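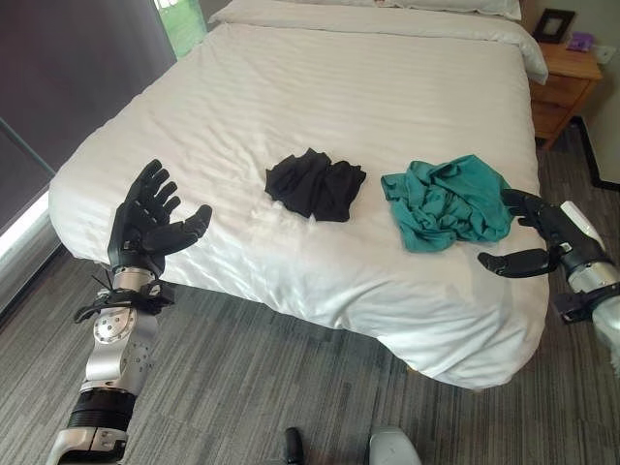

Wirkthorpe Fabric Words, readme

Word list of how people in Wirkthorpe and Flistholm talk about clothes, bedding and cloth in general. Started as Farzana's notes for a local dialect evening, got out of hand. 2477 entries in the main file, 612 of them with a sample sentence. The hard part was always words for the state a thing is in and not the thing itself. Take a black garment bunched in a heap on the duvet, and a teal one next to it, twisted so the lighter inside shows. In Flistholm the first is "clumbered" and the second is "wrung-out", even if it has never been near water. In Wirkthorpe both are just "slung". We kept all three.

What's in here

words.csv - main list. One row per word per town, so yes there are repeats, dont dedupe
sentences.csv - sample sentences, joined on word_id
speakers.csv - age band and town only, no names
old/ - Farzana's first typed notes. Messy. Leave alone please

Columns in words.csv

word_id
word - spelled how the speaker wanted it spelled
town - W or F
meaning - plain English, short
kind - garment, bedding, cloth, state, chore
source - talk, letter, or Arnardóttir

"Arnardóttir" means it came out of the Arnardóttir notebook, 200 entries, copied by Rosimeire Dantas. Handwriting is rough in the back half. Anything she couldn't read has a ? in meaning.

Known problems

- "slung" is in twice for W with different meanings. Both right.
- kind is blank for a lot of the letters. Michalis Chatzigeorgiou is working thru them, evenings only
- chore words are nearly all Flistholm. We asked more people there about laundry. Don't read anything into it
- some commas inside sentences still break the import in older spreadsheets. Use the tab version
- "prirnance" (a top sheet folded back over the blanket) is spelled four ways. Filed under Prirnance with a capital becuase one speaker insisted it was named after a shop. No proof of the shop.

Not in here

Recordings. People agreed to notes, not audio. Shoe words, hat words, anything about curtains. Mélanie Bouchard has a curtain list, ask her.

Using it

Free for teaching, writing, whatever. Say where you got it. If you print sentences keep the town next to them, speakers care about that.

Fixes to Eirini Vrettos, one word per message if you can. Next version September, with the letters sorted if Michalis gets done.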